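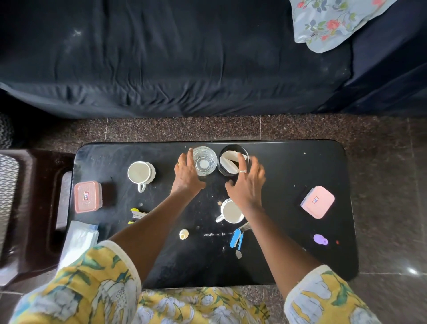 Glass in one hand, a round black container in the other: tabletop work at close quarters.

Features > Machines > On the bench

Print this article | E-mail to a friend

Teaching the Trekell to tidy up after tea

The Trekell lives on a steel bench at the back of the Findolmont workshop, and at seven on Sunday morning it's already warming up. It has two arms, a pair of grippers with soft pads, and a habit of nudging mugs sideways that has taken most of October to cure. I loved it straight away!

I'd come to see how a tabletop robot is set up and kept running, which sounded like a dry sort of morning. Then Christos Pappas handed me a bag of biscuit crumbs and asked me to make a mess.

Crumbs matter more than you'd think. The arms work over a coffee table, a glossy black one, and a glossy black top is tough going for the depth sensors - they see the reflection of the ceiling lights and reckon there's a hole in the furniture. So before anything moves, Christos runs the calibration board around the table, 21 positions in all, and checks where each gripper thinks it is against where it is. On a good day the worst error is 2 millimetres. If it's worse than that he gets out the hex keys and starts at the base bolts, working up towards the wrist.

Then come the lessons. The Trekell learns its moves from people doing ordinary things at home, recorded from head height: picking up a glass, shifting a stapler, pouring a drink. More than 245 recordings went into the current version. Christos plays them back on a big screen with the sound off, and after ten minutes I was staring at fingers in a way I never have before. How does anybody hold a tumbler steady with one hand and pour with the other, without thinking about it? It's marvellous stuff.
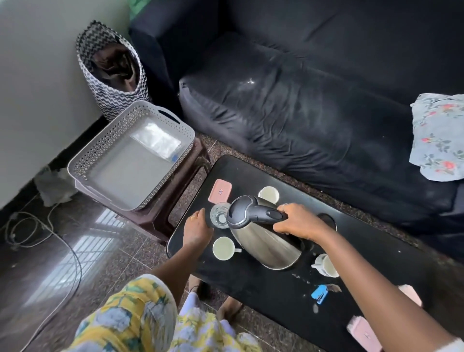
Yurii Shevchuk would start with the pads every time. A gripper that has handled mugs all week picks up a film, he told me, and once it slips people go hunting through the software for days when a damp cloth would've fixed it. His rule is to wipe them at the start of each shift and swap them after 108 hours, whether they look worn or not.

I got to do a swap myself. You back off the two small screws on each finger, slide the old pad out towards you and clean the groove with a cotton bud. The new one goes in with the notch facing down (I had it facing up, and the gripper wouldn't close). Then it's a squeeze test on a foam block and a quick look at the force reading.

The cables are the other regular job. They run down the inside of each arm and flex every time the elbow folds, so Christos keeps a slack loop at the shoulder and feels along the sleeve for stiff spots. He found one while I was there, grinned, and had the cover off before I'd put my coffee down.

By late morning the arms were back at it. The left gripper came in low over my crumbs, closed on a mug and lifted it clear, milk dregs and all. The right one went for a stapler, missed, had another go and got it. Christos wrote the miss in the logbook and went to fetch the calibration board again.

Contact the editors | Copyright Hinenholm Magazine, all rights reserved | Back to top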